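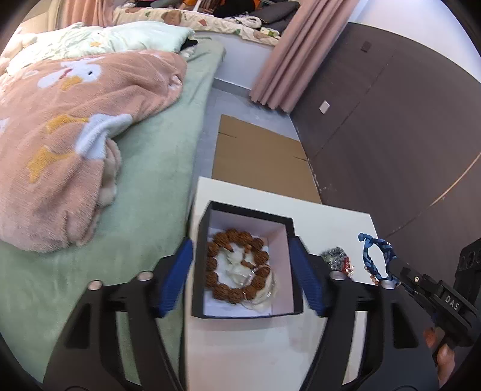

## Storing bead bracelets, cord bracelets and small metal jewelry

Most bracelets wear out in storage. They get dropped in a heap, the cords pull against each other, the metal pieces scratch, and by October half of them need restringing. A few boxes and ten minutes at the end of the day take care of most of it.

### Seed bead bracelets and malas

Large seed beads with a wrinkled surface hold on to skin oil and dust. Brush them before you put them away. A soft, dry toothbrush works, and so does a clean paintbrush with the bristles cut short. Go along the grooves and turn the bracelet as you go.

- Don't soak them. Water gets into the holes and stays in the cord.
- If they look dull, put one small drop of mineral oil on a cloth and rub it in. Wipe off the extra and leave them out overnight.
- Keep them out of direct sun and away from the radiator. Seeds that dry too fast can crack.

Store the bracelet lying flat in a loose circle. Hanging it on a hook stretches the elastic, and folding it puts a kink in the cord at the same spot every time. A shallow box is best. Line it with plain white paper, then crumple a piece of tissue and set it in the middle of the ring. The tissue keeps the circle open and stops the beads from knocking together when the drawer is pulled.

Change the paper when it gets oily marks. Printed paper and newspaper can leave ink on light beads, so use plain.

If your bracelet has metal spacers or wire in it, check those first. A wire end that has worked loose will cut the cord. Press it back with flat pliers, with a scrap of cloth over the jaws.

### Braided cord bracelets

These can be washed, which surprises people.

1. Fill a cup with cool water and a few drops of dish soap.
2. Leave the bracelet in it for 8 minutes. Dark blue and red cord may bleed the first time, so wash each one on its own.
3. Rinse, press in a towel, and lay it in its natural curve to dry.

Don't wring it. The twist opens up and won't go back. If there are small beads at the end, check the knots once the cord is dry and pull them snug.

Store cord bracelets away from anything with hooks or prongs. A paper envelope is enough.

### Metal pieces

Untangle them before you store them. Tip the clump onto a flat white surface, where you can see the small links, and work from the outside in with two pins. A little baby powder helps with fine chain – skip it if there are stones or enamel, as it packs into the gaps.

Silver-colored and gold-colored pieces should go in separate bags. Press the air out and write what's inside on the bag with a marker. Plated pieces only need a dry cloth. Polish takes the plating off a little more each time.

### Where to sort

A small table beside the bed is handy, but don't sort on the bed itself. Beads roll into the folds of a blanket and you find them with your feet. If a bed is all you have, spread a light towel over it first and turn up the edges.

Have the boxes lined and open before you start. A box with a stiff rim holds its shape better in a full drawer. I got mine in Hullodgate, and up to 14 of them fit in one dresser drawer in a single layer.

### Restringing

Rhun Harries, who taught the beading class in Plidton, had us restring anything worn daily once a year. Elastic goes sooner. Stretch it gently and look between the beads: if it has turned white or fuzzy, replace it now. Lay the beads out in order along a folded towel before you cut the old cord.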